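Trindden Cast Iron Care Kit

Shop > Kitchen > Cast Iron > Care and Seasoning

In stock - ships from Gremgate

I started making this kit because I ruined my grandmother's skillet. Well, I thought I had ruined it. I left it soaking overnight when I was 19 and it came out the color of a traffic cone, and I hid it in a closet for years (sorry, Grandma). It took me one weekend and a lot of elbow grease to bring it back, and I've cooked my eggs in it ever since. So this is the stuff I wish somebody had handed me back then, all in one tin.

What's in the tin

One 4 oz puck of Trindden seasoning wax
One stainless chain scrubber with a hanging ring
Two cotton rub cloths, washable
One pan scraper with a straight side and a curved side
A folded card with my instructions, big print, meant to be taped inside a cabinet door

The wax is grapeseed oil and beeswax and that's all. I tried flaxseed for a long time because everybody online swore by it, and it looked gorgeous for a month and then flaked off in my cornbread. Grapeseed is boring and it stays put. The beeswax comes from Obadia Waweru, who keeps his hives out past Clotatden, and it smells so good I've had people ask if they can put it on their hands. You can! I do, in winter.

How I use it

Wash the pan while it's still a little warm. Yes, with soap, a drop or two of regular dish soap won't hurt a thing. Go over any stuck bits with the chain scrubber, rinse, and wipe the pan dry.

Then set it on a burner over low heat for a few minutes until every bit of water is gone. Don't walk off and answer the phone during this part - I've done it, and the smoke alarm and I had words.

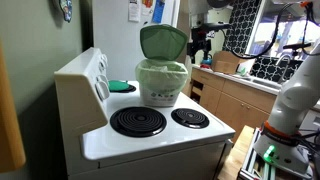 Turn the heat off, rub in a dab of wax the size of a pea, and get it everywhere, handle and bottom included. Now take the second cloth and wipe it all off like you put it on by mistake. That's the step people skip. If your pan ever feels sticky, there's too much wax on it, and an hour upside down in a hot oven will usually sort it out.

If you cook on electric coils, match the pan to the burner as well as you can. A 12-inch skillet on a small coil gets a hot spot dead center, so let it warm up slowly and give it a turn now and then. Gas people, you've got it easier, but go slow too. The wax is fine for glass tops, just make sure the bottom of the pan is buffed really dry or it'll leave a smudge.

Which size to get

The 4 oz tin lasts me most of a year with two skillets and a Dutch oven going. If you only own one pan, get the 2 oz. The refill puck fits both tins, so please don't throw yours out.

Will it work on carbon steel? Yep, same steps, thinner coat. Enamel? Skip it, enamel doesn't need seasoning. Wooden spoons and cutting boards? I use it on mine and love it, but give it overnight to soak in before you buff.

A few customer notes

"Bought it for a rusty griddle from a yard sale and now my husband won't let anyone else touch the griddle." - Verhoeven, verified buyer

"The scrubber is great. I wish the scraper were a bit longer, my hands are big." - Thijs Dierckx

Fair point about the scraper! I'm testing a longer one right now and I'll add it to this page when I'm happy with the edge.

Shipping and returns

Orders in by noon on Thursday go out that same day, everything else goes the following week. I pack them all myself at the dining table, so you might get a slightly crooked label. If you don't like the kit, send it back within 50 days, used or not, and I'll refund you.

Tin: 4 oz or 2 oz
Item no. 163
Keep the wax below 100°F. It'll go soft in a hot mailbox, and it firms right up again in the fridge.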